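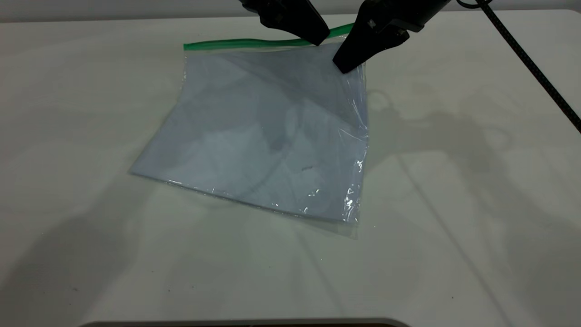 Gekomov film plant, open day notes
2024-10-04

Typing this up on the train before I forget it all. Sorry for the state of it.

Got to Vatport just before ten. Parking at the Rangel end is full by then so go to the gravel lot behind the fire station, short walk, signs are decent. Safety vest and earplugs at the gate. They check shoes! Guy in front of me had sandals on and got handed a pair of steel toe slip-ons two sizes too big, clomped along behind us the whole way.

Tour starts in the resin hall. Big silos outside, pellets come in through pipes overhead, sounds like rain on a tin roof. You can put your hand in a tub of them. Hard, slippery, they get in your cuffs. Found one in my pocket just now.

Then the blowing tower, the part everyone came for. They melt the pellets and push the melt up through a ring, and air goes up the middle, so you get this huge tall bubble of film going up and up to the rollers at the top. Stood there way too long. It wobbles a bit when someone opens the dock door, and the operators hate that, so the dock door stays shut on tour days. Hot in there. Smells like a warm crayon. At the top it gets flattened and comes back down as a double sheet and goes onto a roll. Rolls weigh more than my car or near enough, I didn't catch the number.

Line 3 was down for a screen change, so we only saw it cold. Bit of a shame but it meant the guide could open the guard and show us the knife, and you could hear her for once.

Converting hall next. Zipper bags, mostly for Nikine, who sell to grocery stores and craft shops. I always figured the zipper was part of the bag. Not on these lines, it comes in on its own reel, two halves already snapped together, and gets welded on along the edge. Then side seals, cut, stack. Colored zipper is there so you can find the opening, also so packers can tell sizes apart. Somebody asked if the color costs more. "A hair," she said, and moved on.

Test room was my favorite. Small, no windows, air conditioned thank god. They fill bags with water and hang them, and there's a rig that opens and closes a zipper over and over. Counter said 3411 when we went in and it was still going when we left. They also drop a dart on the film from a set height and see if it goes thru. We all got a try. Mine went through, second one didn't.

Scrap question came up, of course. Edge trim gets chopped and goes right back in at the top of the line. Printed stuff can't, that gets sold off for garbage bags. Post-use bags is a different story and the answer was kind of mushy, they're doing a trial with store dropoff bins that began in August, no results yet. Would have liked more on that. Guide did stay after to talk to the people who were annoyed about it, fair play.

Cafeteria open to visitors, soup and a roll, fine. Coffee bad. Gift bag at the end has a box of sandwich bags, a pen and a map of a bus route that dosen't stop here anymore.

They had some 4000 people through last year over the whole open week, and it felt like half of them were in the tower with me. Badge number was 916 and it wasn't even lunch.

If you're going: book the early slot, skip the welcome film, bring water. Stairs in the tower are open grating, no elevator for visitors, so you need to be ok with that. Kids have to be over eight for the tower but there's a ground floor version. Whole thing took me a bit under two hours plus soup.

Paper mill across the river has theirs next month, will try to get to that too. My stop, gotta go.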